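Kestosmont Table Cover, Leaf and Blossom Print

I sew and sell table linens out of my shop in Kukville, and this cover is the one I keep going back to for my own worktable.
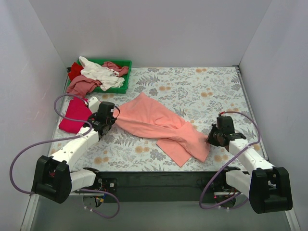
I'm a folder by trade and by nature. Napkins, dish towels, pillowcases, whatever came off the line this morning, it all gets folded on a table before it goes anywhere. For years I did that on bare wood and hated it (snags, splinters, that one sticky patch from the jam). So when Kestosmont brought out a cover in a soft off-white with gray leaves, ferns and blossoms on it, I bought one for myself before I ordered any for the shelves!

The print is what sold me. The gray parts stay quiet in the background and then you get these pairs of round tan-orange flowers dotted all over, so the table looks cheerful even when there's nothing on it. Solid colors show up beautifully against it. I do a lot of pinks and corals and I can find a corner of a salmon cloth at a glance, where on my old plain beige cover I was forever patting around for the edge.

What you get
One cover, 90 inches long, hemmed on all four sides. It fits a rectangular table. If yours is round, please look at the Allard instead, it drapes a lot better on a curve and the corners won't drag on your floor.

Care
Wipe it down with a damp cloth and a drop of dish soap. Don't iron it. If it comes out of the package with fold lines, lay it flat on the table overnight with a few books on the worst of them — mine were gone by breakfast. Ink is the one thing I've never gotten out, so cap your pens.

Matching pieces
Valdovinos makes a plain napkin in salmon that I like with this print, sold in packs of 25. They're a loose, floppy weave and they do wrinkle, so give them a good shake and pull them smooth before you fold. I also have a gray one, but it gets a little lost among the leaves if you ask me.

Ordering
The cover is item 317. The shorter one for card tables is item 406, same print, same hem. I cut nothing to length, sorry, the hem is done at the mill and I can't match the thread. Returns are fine as long as it hasn't been on a table yet.

Page updated 2001-10-17. The next batch comes in January, and I'll hold one for you if you write and ask.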